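How to sort and store buttons from old clothes

When a shirt is worn out, the buttons are usually still good. My grandmother cut them all off before the cloth went to rags, and I do the same. For many years I kept them in one big cookie tin, and each time I needed four equal buttons I had to empty it on the bed. In September I finally sorted everything, and I want to explain my method, which is slow but works well.

What you need

Small sharp scissors or a seam ripper
A box with compartments and a lid that closes well
Strong thread and a needle
A soft toothbrush, dish soap, an old towel
Paper labels and a pencil

Step 1. Cut the buttons off

Do not pull them. Slide the blade between the button and the cloth and cut the thread there. If the button has a shank, cut close to the cloth, so you do not scratch the shank. Pick out the rests of thread with tweezers. Please look also inside the side seam of the shirt, where many makers sew one or two spare buttons.

Step 2. Wash them

Plastic buttons can stay in warm water with a little soap for ten minutes. Shell buttons should have only a quick wash, and wood, leather and horn buttons should not go in water at all. Wipe those with a cloth that is almost dry. Metal buttons I dry at once, one after the other, otherwise they can get rust at the holes.

Step 3. Make the sets first

Before you think about color, find the buttons that belong together. Put a thread through each set and tie it with a loose bow. I had 62 white shirt buttons which looked all the same to me, but under the lamp they were five different whites. Compare them by daylight if you can.
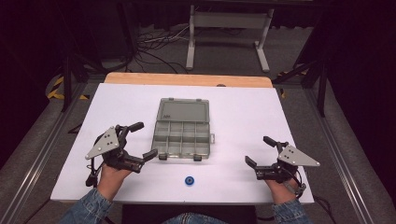 Sets with six or more buttons are enough for a blouse or a child's cardigan, so I write the number on the label. Sets with fewer are good for cuffs and pillow covers.

Step 4. Divide the rest by size, then by color

Most books say to begin with color. I tried this and I was not happy, for when I repair something the size of the buttonhole is already decided. My friend Katalin Bognár, who taught me to sew coats, measures across the button with a ruler and writes the size in millimeters. I use three groups: smaller than a shirt button, shirt button, and everything larger. Inside each group I go from light to dark.

Very big coat buttons take too much place. I keep them on a ribbon which hangs on the inside of the closet door.

Step 5. Fill the compartments

Leave each compartment one third empty, so that your fingers can get in. Put the buttons you use most at the front. For me this is white and navy blue. Close the lid and turn the box a little to the side over a towel. If small buttons travel under the dividers, put them in little paper envelopes first.
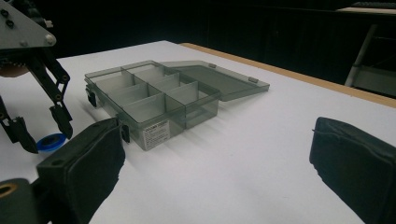 Can I keep metal and shell buttons in the same compartment?

It is better to separate them. Metal has hard edges that scratch the shell, and if there is some rust it leaves brown marks which do not wash out. A small cloth bag for the shell ones is enough.

Step 6. Keep a short list

On a card I write only the sets, for example "navy, four holes, 8 pieces, from gray jacket". When I buy cloth I take the card with me. Cross out a set when you have used it, and put the single leftover buttons back with their size.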